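## 4. Checkout counter: set-up, scanning and bagging

This section applies to single-lane counters with an omnidirectional scanner, a keyboard and mouse, and an open confectionery display. It replaces the loose sheets issued with the Vudomdale counter pack in March. Till software settings are in Section 5.

### 4.1 Before opening

1. Clear the counter of stock left from the previous shift. Return it to the shelf or to the hold basket under the counter.
2. Wipe the counter top with a barely damp cloth. Work away from the keyboard and the scanner base.
3. Open the lids of the confectionery cartons fully and fold them back. A half-open lid falls forward when a packet is pulled out.
4. Place the keyboard and mouse on the cashier's side. Leave a hand's width between the mouse pad and the nearest carton.
5. Check that the scanner cable reaches the cable opening without crossing the packing area.
6. Hang or stack carry bags within reach of the packing hand. The standard Jillach bundle holds 70 bags.

**Note:** Do not stand cartons in front of the scan window. Barcodes on upright bars and gum packs can be read from the display and added to the customer's bill.

**Caution:** Do not spray cleaner directly on the scanner. Liquid that enters the housing is not covered by the supplier.

### 4.2 Confectionery display

Gum, mints and candy rolls are kept in their own display cartons. Do not mix flavors in one compartment if the barcodes differ.

1. Put tall cartons at the back and low trays at the front.
2. Face printed panels toward the customer.
3. Refill when a row is less than half full. Bring the oldest packs forward.
4. Flatten empty cartons and take them off the counter at once.

Loose wrapped candy and lollipops are sold by the piece. If the wrapper has no barcode, use the code card (form 48). Count the pieces aloud with the customer before entering the quantity.

### 4.3 Bagging

1. Ask whether the customer wants a bag before opening one.
2. Rub the top edge between finger and thumb to separate the two sides.
3. Hold one side of the mouth and spread the other with the free hand.
4. Set heavy items in first, flat on the base of the bag.
5. Stand bottles upright with caps up. Tube-shaped bottles may be slid in at an angle and straightened once the base is filled.
6. Keep cleaning products apart from food. Use a second bag even for a small order.
7. Test the handles with a short lift before passing the bag across.
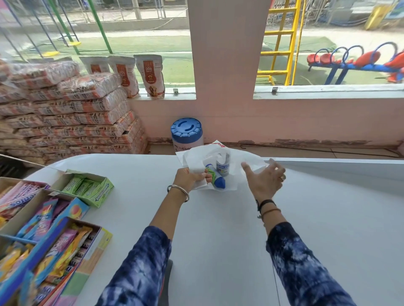
*Fig. 4-1. Household products going into a carry bag, mouth held open with the free hand.*

**Caution:** Check the cap of every toilet cleaner, bleach or drain product before bagging. If the cap turns freely or the neck is sticky, set the item aside and fetch another. Record the damaged item under reason code 361.

**Note:** If the bag tears, do not tape it. Move the goods to a new bag and put the torn one in the film recycling.

### 4.4 Scanning

The scanner reads from several directions, so the barcode does not have to be square to the window. It does have to be flat, clean and facing the glass.

1. Wait for the ready light.
2. Pick up one item at a time. Keep the other items flat on the counter with their barcodes away from the window.
3. Turn the item until the barcode faces the window.
4. Support jars and clear containers from below with one hand and steady them near the cap with the other.
5. Listen for one beep, then check the line on the screen.
6. Move the item to the packing side before picking up the next.

For small labels on curved containers, roll the container slowly through a quarter turn. If it still does not read, move it back a few inches. Holding the label against the glass makes reading worse.

For soft packets, pull the two ends gently so that the barcode lies smooth.

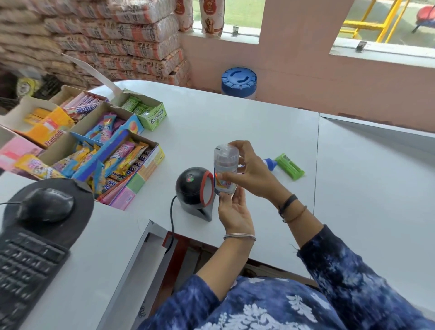
Gobnait Conneely asked for a warning at this point about double reads: with small packets, she wrote, the second beep usually comes when the cashier's hand swings back past the window, and the line should be checked before the packet is put down, "not at the total, when the customer already has her purse open." Step 5 has been kept in its present place for that purpose. Where double reads persist, increase the same-item delay (Section 5.3).

### 4.5 Items that do not scan

1. Wipe the barcode with a dry cloth and try once more.
2. Key in the digits printed under the bars.
3. If the code is rejected, search by product name.
4. If the product is not listed, enter the shelf price under department 478 and write the name on the exceptions sheet.

Do not scan a similar product in its place, even at the same price. Stock counts for both lines will be wrong.

### 4.6 Supplies

| Item | Order from | Form |
|---|---|---|
| Carry bags | Jillach | 70 |
| Code cards | Florkov | 48 |
| Exceptions sheets | Ní Chonaill | 48 |

Order bags when the last unopened bundle is started. Code cards are reissued whenever a loose candy line changes; destroy the old card the same day.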